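How to Patch a Hole in Drywall (Without Hating the Result)

January 20, 2018

Okay, so I've patched a lot of holes in this house. Doorknob holes, anchor holes, one memorable hole from moving a dresser up the stairs with my brother-in-law Ramiro. My first patches looked terrible. You could see every one of them the second the lamp went on. I've gotten a lot better since then, and this is the way I do it now for anything between a golf ball and a dinner plate.

What you need

A drywall saw or a sharp utility knife
A scrap of drywall the same thickness as your wall (most of mine is half inch, but measure yours!)
Two furring strips or any straight scrap wood
Drywall screws, inch and a quarter
Paper tape
Joint compound, the all-purpose kind in the tub
A 6-inch knife and a 10-inch knife
Sanding sponge, fine grit
Primer and paint

Cut the hole square

I know, you're making the hole bigger. It feels wrong. Do it anyway, because a square patch is so much easier to cut than a weird star-shaped one. Draw your square with a level, then stick a finger (or a bent coat hanger, if you're squeamish) inside and feel around for wires and pipes. If there's anything electrical near there, flip the breaker before you go any further. Cut slowly and keep the saw shallow.

Put in the backing

Cut your wood strips so they're a few inches longer than the hole is tall. Slide one in, hold it flat against the back of the wall, and run a screw through the drywall above the hole and another one below. Same thing on the other side. I put a screw halfway into the middle of the strip first so I've got a handle, and then I back it out once everything is tight. I lost two strips down inside the wall before my neighbor Loubna showed me that one. They're still in there.

Fit the patch

Cut the patch a hair smaller than the hole. You want an eighth of an inch of gap all the way around. If you have to shove it in, shave it down, or you'll crumble the edges and have a bigger mess to fill. Screw it to the strips so the screw heads sit just below the paper. If you tear through the paper, put another screw in an inch away.

Tape and first coat

Fill the gaps with compound, then spread a thin layer over each seam with the 6-inch knife. Lay the paper tape into it and drag the knife along firmly so the extra squeezes out. Bubbles mean there wasn't enough mud underneath, so peel it up and try again while it's wet.

Now leave it alone. Overnight, at least! I used to poke at it after dinner and every time I left a thumbprint.

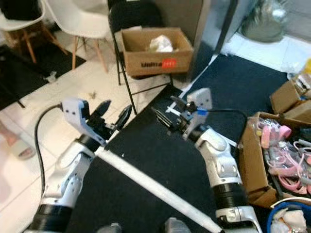

Second and third coats

Switch to the 10-inch knife and go wider than you think you should. My second coat reaches four or five inches past the tape on every side, and the third goes a little past that. Thin, thin, thin. Press harder on the outside edge of the knife so the compound fades to nothing where it meets the wall. Knock down any ridges with the knife between coats and save the sanding for the end.

Sand and paint

Wear a mask and close the door to the room. Go lightly over the whole area with the sponge, then turn off the ceiling light and hold a flashlight flat against the wall. Every bump will throw a shadow, and you can fix those spots now instead of after you've painted.

Prime it, even if your paint can says primer included. Bare compound drinks up paint and you'll get a dull patch. Then two coats of wall color with a roller, and if your paint is more than a couple of years old, plan on doing the wall corner to corner. Wash your knives before the mud dries on them.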